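Open Day at Hikenico: A Review of the Osen Hand-Held Gripper

By Laimutė Pärn

I visited the Hikenico open day in February. I wanted to see one tool there, the Osen hand-held gripper, and I had two hours before my train. What follows is my opinion of the tool and also a little of the day itself, because the two are difficult to separate. Nobody can buy the Osen in a shop yet, so a demonstration is the only way to try it.

How the visit was organized

Registration was by e-mail and free of charge. The confirmation arrived quickly, but the map attached to it showed the old entrance on the parking side, and I walked around the whole building before I found the correct door. I was not the only one. A paper sign would have helped.

Inside, visitors were divided into small groups. Mine was led by Gonzalo Prieto, who is responsible for the training of new operators. He speaks fast but answers every question, also the simple ones. We were 20 people in the group, which is too many for one table. Those who stood in the second row saw mostly shoulders during the first explanation. Later we were divided again, and then it was much better – each of us had the tool in the hands for several minutes.

There was also a short talk by Xiuying Xu about how the recordings are used afterward for teaching a robot arm. I liked this talk very much. She showed one good recording and one bad one of the same task, and asked us to say which was which before she explained. I guessed wrong. The bad one looked smoother to me, but the operator had moved so quickly that the object was hidden by the fingers at the moment of the grasp.

Holding the tool

You hold the Osen by a handle, and a trigger closes the fingers. The trigger has a long travel and a soft spring. For my hand, which is small, the distance to the trigger was a little too big, and after some minutes I felt it in the thumb. Abilio Villanueva, who tried it next to me and has large hands, said that for him it was comfortable from the first moment. I would ask the makers for an adjustable grip.

The weight is acceptable. It sits a bit to the front, so the wrist must work when you reach across the table. I noticed that I started to rest my elbow on the edge, and Gonzalo corrected me at once, as the resting elbow makes the path of the hand stiff.

Trying it on kitchen things

The tasks at our table were with kitchen objects, and two people could work there with one gripper each. A wooden spatula gives a good first lesson. It is flat, it lies close to the table, and if you come from directly above with the fingers open, they touch the wood of the table before they can close on anything. The better way is to go to the handle, turn the wrist until the fingers stand across it, and close slowly. I needed five attempts before I could lift it without scratching along the tabletop.

The fingers have pads on their inner faces, and these held the handle well once I was in the right position. When I took it too near to the end, the wide part pulled down and the spatula rotated. This is simple physics and every gripper with two fingers will have the same difficulty, but with the Osen you feel the rotation in the hand a little, and you can correct it in time. For me this was the strongest point of the tool. 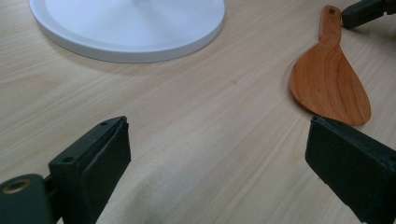 What I found less good

The closing is not very precise at the end. In the last part of the trigger movement the fingers come together faster than I expected, and with thin things this is a disadvantage. Demetrio Herrero, who uses an older Laing gripper in his work, told me that his is slower but more even. I have not tried the Laing and cannot compare.

The pads will need replacement with time. Gonzalo said one pair is changed after 200 hours of recording, and that the new ones come from Plastent. He did not know the price. For a small laboratory such as ours the price of parts is important, and I hope that it will be published together with the price of the tool.

The instruction sheet is too short. It has one page, and half of it is about charging. There is nothing about the position of the elbow, nothing about speed, and nothing about keeping the object visible to the camera, although these were the three things on which we were all corrected. I wrote them on the back of my copy.

For whom is it

If you collect demonstrations of ordinary table work and your operators change often, I think the Osen is a good choice. A beginner can do something useful with it on the first morning. If your objects are very thin or very small, I would wait for the next version, or ask for a longer trial.

As for the open day, I recommend it, but write in the registration that you want to try the tool yourself, and come early – the coffee was finished before the second group arrived, and the chairs also. The next one is planned for the same building. I have asked if I may bring our own objects to it, mostly lids and measuring spoons, and Xiuying has answered yes.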